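Small Sites, Slow Gains: Lavanya Annamalai on Email Lists and Repeat Visitors

Posted 2011-01-22

Lavanya Annamalai runs Trilineck, a two-person web marketing shop in Brondivthorpe. Most of her clients are small stores and guesthouses that had a website built years ago and then left it alone. I asked her what she does first when one of them calls.

"I ask who is on the mailing list," she said. "Usually there isn't one. There is a shoebox of business cards, or a spreadsheet somebody stopped updating."

She starts with the people who have already bought something. A signup box goes on the order page and another in the footer, with one line of text saying how often mail will arrive. For most clients that is twice a month. She tried weekly mail for Marar, a bedding store, and dropped it in October after too many readers left.

"They sell sheets," she said. "People don't need to hear about sheets every week."

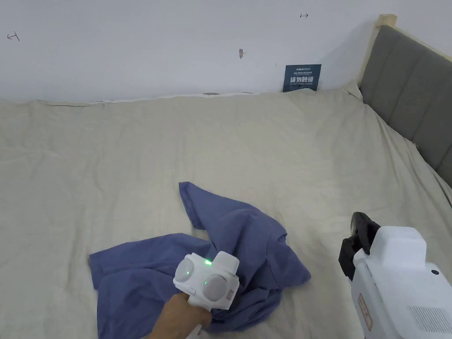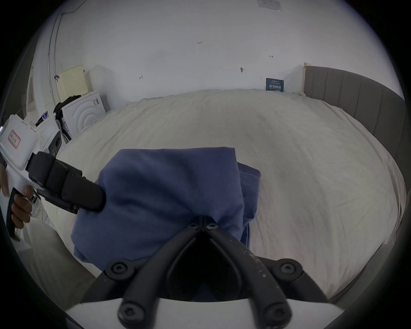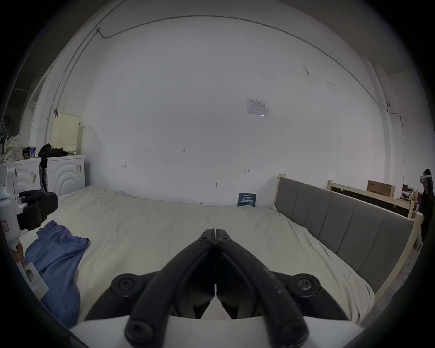
The bed has its sheet on in all three.

What goes in the mail

Annamalai keeps each message to one subject and one link. The Marar list has over 500 names now, and the mail that did best was a short note on how to measure a mattress. It had no sale in it.

"I wrote it because the store kept getting the same phone call," she said. "If customers ask you a thing on the phone, that is your next email."

She doesn't care much for templates. Her own go out as plain text with the store's phone number at the bottom -- she says replies went up when she took the banner off.

Her business partner, Behrouz Ghorbani, handles the numbers. He looks at clicks and replies and pays little attention to opens.

"The open count depends on whether the mail program loads pictures," he said. "I would sooner count the people who wrote back."

The two of them disagree about buying lists. Ghorbani thinks a rented list can work for a one-time event. Annamalai won't touch them. A client called Wokness, a noodle takeout place, bought one before hiring Trilineck and spent four months getting its mail out of spam folders.

"We had to start over with the regulars," she said. "There was a pad of paper by the register. It was fine."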